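## 7. Finger and housing faults

Applies to the Hudel hand-held gripper, all units with the two-finger head. Read section 2 (battery and power) before starting. The procedures in 7.2 and 7.3 are done with the unit switched off.

### 7.1 Unit stops with code F3

Code F3 means the finger drive drew more current than allowed while the fingers were closing. The drive releases, the fingers go slack and the status light turns solid amber. The recording in progress is closed and kept, but it is tagged as faulted and must not be submitted with normal sessions.

Usual causes, most frequent first:

- Loose material in the finger slide.
- A finger screw backed out far enough to rub on the housing.
- A chipped finger dragging at the lower edge.
- A worn drive belt (return to Awad for service, not a bench repair).

> **CAUTION:** Do not clear F3 by cycling the power and squeezing the trigger again. The second stall heats the drive, and the over-current limit does not protect the belt. On the July units this turned a cleaning job into a belt replacement.

To clear the fault:

1. Release the trigger and keep your free hand away from the gap between the fingers.
2. Hold the power button until the status light goes out.
3. Wait 40 seconds. The drive keeps a charge after the light is off.
4. Move both fingers outward by hand to the open stop. They are linked and should travel together. If one moves and the other does not, stop and go to 7.4.
5. Put the unit on a clean, dry surface, fingers up, and continue with 7.2.

### 7.2 Cleaning the finger slide

Fine material is the most common reason for F3 in desk and tabletop work. Powder, pigment and crumbs get carried on the finger faces, drop into the slide and pack there. The fault often appears long after the material was picked up, so check the whole work surface and not only the last object handled.

You need a soft dry brush, a vacuum with a narrow nozzle and a lint-free cloth.

1. Vacuum the gap between the fingers with the nozzle held just clear of the surface.
2. Brush each inner face from the tip down, then vacuum again.
3. Brush the top of both housings. Keep material out of the brass inserts; grit in the threads will seize the accessory screws.
4. Slide the fingers closed and open by hand, slowly, three full strokes. Any gritty feel means the slide is still dirty. Repeat from step 1.
5. Wipe the inner faces with the dry cloth.

> **CAUTION:** No compressed air. It drives powder past the slide seal and into the belt compartment, where it cannot be reached without opening the housing.

**Note:** Do not use water or cleaner on colored powder before it has been vacuumed off. Many pigments smear and leave a film that changes the grip of the finger faces.

### 7.3 Inspecting the fingers

1. Check the screw holes near the tip and at the outer end of each finger. No screw head may stand proud of its hole.
2. Run a fingernail along all edges. Scuffed paint and lightened edges are normal wear and need no action.
3. Look at the lower edge for chips. A chip that stays clear of the slide and the inner face is acceptable - write it in the unit log with its position so that growth can be judged later.
4. Replace the finger if a chip reaches the inner face, or if a crack runs from a screw hole in any direction.
5. Replace fingers in pairs. A new finger opposite a worn one closes off center, and the width reading will drift.

After any replacement, run the width calibration in section 5 before recording.

### 7.4 Fingers do not move together

The linkage has slipped or broken. Tag the unit out of service, remove the battery and send it to Awad with the unit log. Do not open the housing.

### 7.5 Work surface check before restart

A cleaned unit set back down on a dirty surface will fault again. Go over the surface before the first stroke under power. 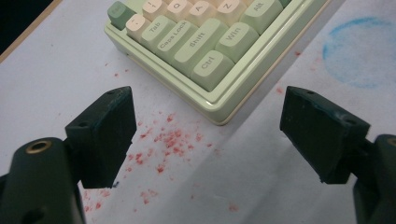

*Fig. 7-3. Red particles on the paper between the open fingers, below the corner of the keyboard. Do not restart over a surface in this condition.*

1. Lift the unit clear of the table before moving anything else.
2. Remove the objects one at a time. Hold a keyboard level while carrying it, then brush it off over a bin. Particles sit along the case edge as well as on the paper.
3. Fold the paper inward and discard it. Do not shake it out near the unit.
4. Wipe the table and lay fresh paper. Stained paper with no loose material on it may stay in use if the task sheet allows it.
5. Switch on and let the self-test finish. The status light must be solid green.
6. Close and open the fingers under power with nothing between them. Watch the current value on the Didelero screen. It should stay under 200 mA for the whole stroke.
7. If the value passes 200 mA or F3 returns, repeat 7.2 once. If it returns a second time, tag the unit out and report it.

### 7.6 Reporting

Send F3 reports to Neelam Sachdeva with the unit log and the faulted recording attached. State the surface material and what was being handled. Cases with damaged fingers also go to Keir Carnegie, who holds the spare pairs.

Section revised December 2021. Change: compressed air removed from 7.2, surface check added as 7.5.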